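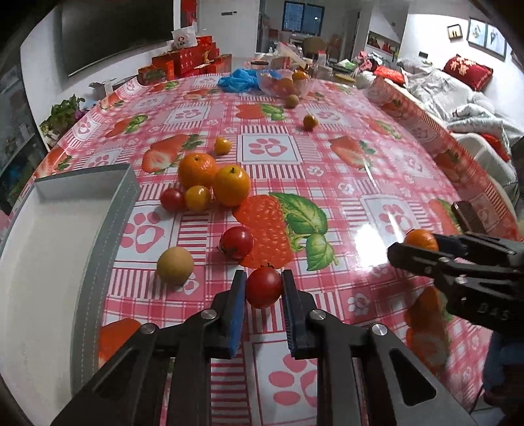

About Sinaga Fruit Packing
Sinaga is a small packing company in Relirthorpe. We have 20 employees, and 18 of them sorted fruit by hand until last September. Now part of this work is done with grippers.

What changed for our people
No one lost the job. Sorters learn to guide a gripper, so that it can hold a tomato or an orange gently. Training takes 3 weeks and is paid.

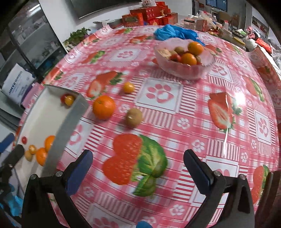 Some colleagues were afraid at first, and we understood it well. Nadhirah Tambunan, our shift leader, asked that every person may return to hand sorting at any time. This rule is still valid.

Questions about work with us are answered by Fitriani Pattinasarany in the office.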